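Rolano — Spare Parts for Board Games
Shop Find My Game Sell Us Your Incomplete Games About Us Contact Cart (0)

About Us
Last updated 1 Sep 2026

Hi! I'm the person behind Rolano, and if you've landed on this page you're probably missing a piece. A pawn, a die, the little hourglass, the one card everybody in your family could recite from memory. I sell those. I buy incomplete board games, take them apart, and send the bits out to people whose copies are almost complete.

I've been doing this for 18 years now. It started with a game called Garba, which you may remember if you grew up near me and almost certainly don't if you didn't. It's a racing game with camels (sort of camels, my brother always said they were dogs) and a spinner in the middle of the board. Ours lost its spinner arrow when I was nine and we used a bobby pin from then on. Years later I found a copy at a church rumble sale in Trurthorpe with a perfect arrow and half the cards gone. I bought it for the arrow. Then I had a box of perfectly good camels sitting in my closet, and I thought, well, somebody out there wants a camel.

Somebody did! I put up a listing and the camels were gone inside a week, one at a time, to people who all wrote me long messages about whose dog had eaten the first one. I went back to the rumble sale circuit the next weekend and I've never really come home from it.

Where we are

The shop is in Trurthorpe, behind the old feed store, up the ramp and through the green door. For a long time it was my spare bedroom, and then it was my spare bedroom plus the hallway plus the top of the piano. We moved out in a cold November, in a borrowed horse trailer, with every drawer taped shut. One of them wasn't taped very well and I was still finding plastic sheep in that trailer the following spring.

There are two of us full time these days, plus extra help in the run-up to the holidays. I do the buying, the website and most of the email. My business partner does the matching, and is much better at it than I am — hand over a wooden cube and you'll get back the name of the game, the edition and a sigh about the paint they used.

We're mostly mail order, but you can come by. The counter is open whenever the flag is out. If you're driving any distance, please write first so we can pull your part and check that it's really the one you need.

What we sell

We keep parts for 245 different games. That's complete listings, where we know every piece that belongs in the box and what it looked like in each printing. On top of that there's a big pile of games we can't list properly yet, usually with no rules, or with rules for something else entirely. If yours isn't in the search, ask anyway. I love being asked.

Here's the kind of thing people come to us for:

Pawns, meeples, houses, trains, sheep, ships
Dice of all kinds, including the odd poison dice and letter dice
Cards, sold singly where we can and by the deck where we can't
Play money (always the fives, why is it always the fives?)
Timers and spinners
Rule booklets, original only
Boards and boxes, when they're in decent shape
Domino tiles, single or as a full set of 28

We don't sell reproductions. I get asked a lot, especially for cards, and I do understand. But I'm fussy about it. If a card has a slightly different back, you know what it is every time it comes around the table, and the game is spoiled in a way that's worse than playing one short. If I haven't got an original I'll put you on the wish list and write when one shows up. The longest anyone has waited so far was for a purple wizard, and she still sends me a Christmas card.

How we grade things

Every part gets one of three grades, and I've tried to keep them simple.

Like New means you could drop it in a fresh box and not be able to pick it out again. Played means it's been loved: softened corners on a card, a bit of paint gone from a pawn's head. Well Played means it works and that's the nicest thing I can say about it. Well Played parts are cheap, and they're great for families with small kids, because the next accident won't hurt so much.

If you think I've graded something too kindly, tell me and send it back. I'll refund you and pay the postage. Now and then I get it wrong, mostly with reds, which look better under our lights than they do in anyone's kitchen.

The Cilton boxes

A few years back we started putting together what we call Cilton boxes, named after the street the feed store is on. These are games with a part missing that doesn't matter. A trivia game that's short a few questions. A word game with two extra Es and no Q. We play every one of them before it goes out, we write what's missing on the lid in pencil, and we sell them for the price of a sandwich. Schools buy a lot of these, and so do campgrounds. They're the part of the business that makes the least money and I'd be very sad to stop.

(Yes, we really do play them. It's a hard job. The dexterity games take longest.)

Sorting, or what I do with my evenings

People picture me sitting around playing games all day, and what I mainly do is sort. A new lot comes in, say a house clearance with a whole closet of games, and half of them have been poured into each other. So everything gets tipped out and goes through in rounds. Paper first, because it bends. Then dice. Then wood, then plastic, and at the very end there's a sad little heap of buttons, pennies, and one Lego head. There is always a Lego head.
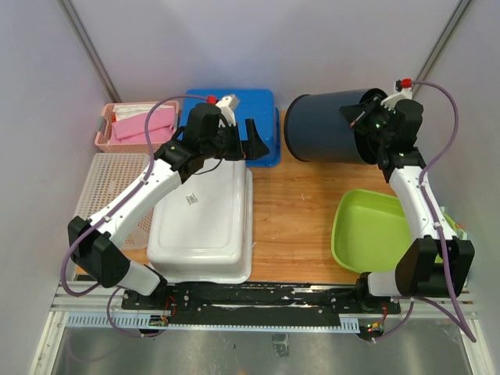
Sorting a mixed lot goes a lot faster once you stop trying to be clever about it. I used to sort straight into the final drawers, game by game, and I'd spend ten minutes walking around with one yellow pawn. Now I sort by color and worry about the game later. For anyone doing this at home with their own jumbled closet, my advice is to get a few containers, make one of them a good clear blue, and set them on a light-brown wooden surface, where you'll spot a stray piece right away. My first sorting table was dark and speckled, and I lost black dice on it constantly. Put the blue pieces anywhere except in the blue container, though. You'll think they've vanished.

Selling us your games

We buy incomplete games all year. You don't have to know what's missing, and please don't throw out the "useless" bits before you write to me — a cracked box lid can have a perfect label on it, and that's often the thing I've been hunting for. Send a few pictures of the contents spread out on a bed or a floor and I'll make you an offer. If you're close to Trurthorpe I'll come and get them. If you're not, I'll send you a shipping label.

Things I can't take: anything with mildew (it spreads to everything, I learned this in the bedroom days), jigsaw puzzles, and electronic games with leaky batteries. I'm also full up on checkers. I have so many checkers.

Postage and all that

Small parts go out in a padded letter, which keeps the cost down for you. Boards and full boxes go by parcel. I pack orders in the morning and take them over to the post office after lunch, so if you order late in the evening it'll go the next working day. We combine shipping automatically if you put in a second order before the first has gone.

If your part gets lost in the mail I'll replace it if I have another. If it was the only one I had, I'll refund you and we can both be annoyed about it together.

Say hello

The contact form comes straight to me. Tell me the name of the game, the year on the box if there is one, and what color your missing piece should be. A picture of one of its brothers helps more than anything. And if you happen to have a copy of Garba with the original scoring pad, used or blank, please write to me first. I've got the arrow, I've got all the camels, and I'm still short that pad.

Shipping Returns Grading Guide Wish List Privacy
Rolano, Trurthorpe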